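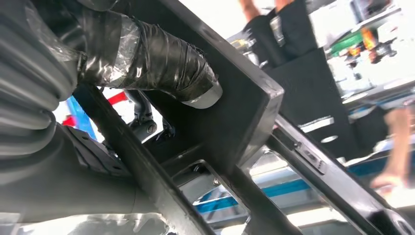

Black panel, rail and rounded opening. Note the worn corner.

To: oltport-mending
Subject: Re: [oltport-mending] The black thing on shelf nine

On 3 November 2020, the shelf nine correspondent wrote:

> Dear all,
>
> I have been asked to clear shelf nine at the Turcotte Street store by the end of the month. Most of it is easy. There are two lampshades, a bag of castors and the remains of the bread bin we all agreed in May to stop trying to save.
>
> That leaves the black thing. I can't list it for giving away because I don't know what to call it. It came with the Clonditz clearance, which doesn't narrow things down, as they seem to have kept one of everything and the lid of nothing. It has been there for 18 months and has now had three labels: "stand", "part of trolley?" and, in somebody's green felt tip, "NOT RUBBISH". All three have fallen off.
>
> Does anyone want it? Does anyone know what it is? Is it worth the 12 pounds the scrap run will charge us for the extra trip?
>
> Please reply to the list and not to me, as my inbox is full of lampshade offers.

I do not know what it is either, but I have opinions.

First, "stand" is wrong. A stand ought to stand, and I spent a good part of an evening trying to get this to do so. It leaned on a tin of paint quite nicely. Left to its own devices it lies down, like a dog at the vet's.

"Part of trolley?" is nearer, and I applaud the question mark. The long rail is the best evidence. It has a narrow latch, or a plate that would like to be a latch, let into the top, with small raised markings on it. I can't read them. If someone with younger eyes would take a soft pencil and a bit of thin paper and do a rubbing, we might get a word or a part number out of it. Please don't go at it with the wire brush first. We lost the maker's name off the mangle that way and have been calling it "the mangle" ever since.

At the end of the rail there's a rounded black end piece with a shiny recessed loop in it. Something might hook in there, or a strap might go through, or it might be there because a designer had a free afternoon. I tried a luggage strap. It went through. I learned nothing and then had to get it out again.

The panel is the part that keeps making people say "box". I see why, as it has a raised rim and enough of a box's shape to raise hopes, but I wouldn't list it as a box. Somebody will turn up wanting to keep onions in it. The rim is a bit scuffed and the blunt corner has gone pale along the edge. That looks like ordinary wear to me, and I'd leave it alone. We do not need another coat of stove paint on a thing of unknown purpose – see the umbrella stand, which was a chimney cowl.

Then the frame part, with the rounded opening. It has a small dark round fastener near one end of it and, slightly further along, a little metallic item which I have been calling a bolt and which may be a spring. Before anybody attacks it with pliers, could we agree on which? A bolt will come out and go back in. A spring will come out and go under the freezer, where it will join the others.

My own theory, for what it's worth, is that it belongs with the Trorkireo display fittings that came in the same van. Those had long rails too, and were also no use without the bit that was missing. Against this, the Trorkireo lot were sold as a job lot to the allotment people, who have never once asked for anything more to go with them. You may draw your own conclusions. I would ask them anyway, if only because they have a bigger shed.

As to what we do with it, I propose the following.

The rubbing first, as above. The store is open to key holders and the pencil tin is by the kettle.

Then a new label, tied on with string this time. "Black panel with rail and frame, purpose unknown" will do. It's dull, but it doesn't promise anyone a trolley.

Then it goes on the Oltport giveaway page for 12 days, collection only. No suggestions in the listing, please. Last time we wrote "could be a planter" under something, we got it back with soil in.

If there are no takers, I'm against the scrap run. We would be paying to be rid of an object that isn't doing any harm, when we have a gap of 45 centimetres under the long bench that holds only a draught. It could go there. I can see that this amounts to moving it from one shelf to a lower one, and I can see why the person clearing shelf nine might feel this isn't in the spirit of the exercise. It would still be off shelf nine.

While I'm here, I will take one of the lampshades if it's the pleated one. Not the fringed one, whatever I may have said at the May meeting.

And could whoever has the good screwdriver set put it back? The fastener on the frame is small, and the set we've got at present consists of a bradawl and an empty case.

--
You are receiving this because you are subscribed to oltport-mending. To leave the list, send a blank message with "unsubscribe" as the subject. Please trim your quotes when replying.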